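September, notebook, defensive ratings for the league

Continued with the steals and deflections count for Narell. I watched the second half against Levton again, because the first time I was tired and my numbers did not agree with Doina's. Now we differ only in 2 possessions. Both are switches on the weak side, and I keep my version for now.

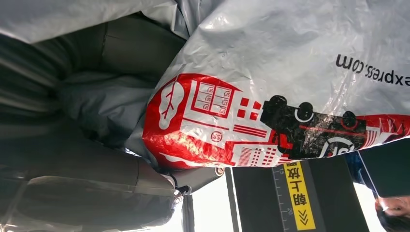
Total is 418 defensive possessions coded, from 19 games. Krešimir Vasić wants contested shots as a separate column. I agree, but then the old Golob games must be opened again, and the video from there is poor in the corners.

Question for Doina Kovačević: when the guard goes under the screen and the shooter does not shoot, do we write it as a stop or leave it blank? I left it blank. 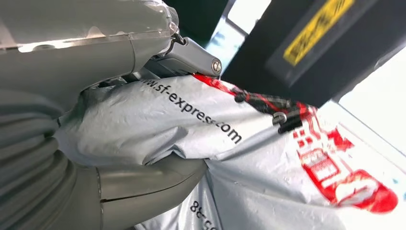
Tisent sheet: row 1306 has the wrong player for the charge taken in overtime. Corrected by hand, the formula below it not yet.

To do: rebounds after zone defense, ask Krešimir for the missing fourth quarter.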